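**Nultano users > Sim data > Microwave door demos: how many is enough, and are mine too samey?**

**nhegarty** wrote:

Hi all! Nuala Hegarty here, mostly a lurker. I'm collecting teleop demos in sim for an open/close microwave door task and I'd love some opinions before I sink another month into it.

My kitchen is the tall wood cabinet one with the microwave over the wall oven. So far I've got 1,461 demos saved, and I'm aiming for 2,000 by September. I drive the arm by hand, one try per recording, and I start the gripper somewhere near the keypad side, fingers pointing down:

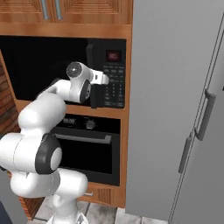
*Gripper in front of the keypad, fingers pointing down*

My worry is that I've gotten too good at it. I go to the same part of the door edge, at the same angle, pretty much every time. Does that hurt me? Should I be sloppy on purpose?

---

**brolomthorpe_bob** wrote:

Yes it hurts, and no, don't be sloppy on purpose. Fake sloppy looks like fake sloppy. I did that on a drawer task and the policy learned to wobble before every grab, which was hilarious for one afternoon and then I had to throw out 600 demos.

What worked for me was moving the start. Turn the base a little, park it closer or farther, and then drive as cleanly as you can from there. You get different paths for free and they all end well.

Also, 2,000 of one door is a lot. I'd stop where you are and train something tonight.

---

**szamora** wrote:

Going to disagree with Bob on the last bit. A door edge is a fussy target. On a big bar handle like the one on the oven you can be off by a fair amount and still hook it. At the edge of a microwave door, right beside the control panel, you've got very little room, and I wouldn't trust a low loss number on that at all.

Nuala, do you keep your misses? I mean the ones where you slide off the edge, back up and go in again.

---

**nhegarty** wrote:

I delete them! Was I not supposed to?? I thought failed tries would teach it to fail.

Bob, I do move the base, but only by a hair, so point taken. I went back through a pile of them last night and the elbow ends up low and to the right in nearly all of them, with the wrist coming in at the lower right corner of the door.

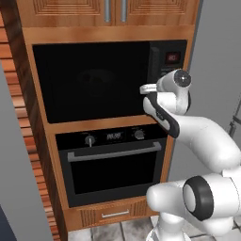 I think I settled into that because it's the pose where I can still see the door seam on my screen. From the other side the wrist blocks everything and I'm guessing. So a lot of my "style" is really just where my camera sits, if that makes sense. I could move the view, but then do I have to record all the views again for the old ones?

---

**szamora** wrote:

Makes perfect sense, and it's super common. You don't have to record anything again if you saved the joint states and the scene seed. Replay them and render from whatever view you like. We do that with everything in the Groen set (I look after the labels for it) and it takes one night on an ordinary desktop.

On the misses: keep a try if you recovered and got the door open in the end. Toss it if you gave up. A recovery is the only place the policy ever gets to see what to do when it's two fingers' width off. Of the last 841 I went through, the recovered ones were the most useful by far, and I'd fight anyone on that.

---

**brolomthorpe_bob** wrote:

Shoshana, I'll fight you on it, lightly. Recoveries are great if you cut out the miss itself. If you leave the whole thing in, the model learns to miss first. Mine sure did.

---

**szamora** wrote:

How much of your data was recoveries, though? If it was half, then sure. I keep it to a small slice and leave the miss in, and I haven't had that trouble. Cutting makes a jump in the starting state that bugs me more.

---

**lokport_lurker** wrote:

Jumping in because I had the same fight with myself over a cabinet hinge. Try both! Same seed, same network, one with the trimmed recoveries and one without. It's two training runs and then you know for your own door.

One thing I'd add is to watch your speed near contact. I used to rush the last bit, and slowing down right at the gap did more for me than any number of extra demos. This is the kind of spot I mean, from Nuala's kitchen (I run the same one):
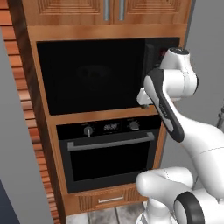 *Fingertips at the right edge of the door. Go slow from here.*

---

**nhegarty** wrote:

OK, this is so helpful, thank you all! The plan for now is to quit deleting recoveries, move the base for real, slow down at the gap, and replay the old ones with a second view. I did save the joint states. I did not save the seed for the first batch, so... we'll see how that goes.

Bob, I'll train one on what I have tonight just to make you happy.

---

**brolomthorpe_bob** wrote:

Post the success rate even if it's ugly. And check whether your export script keeps gripper width, the old one dropped it.

---

**nhegarty** wrote:

Which version was the old one? Mine doesn't print a version anywhere.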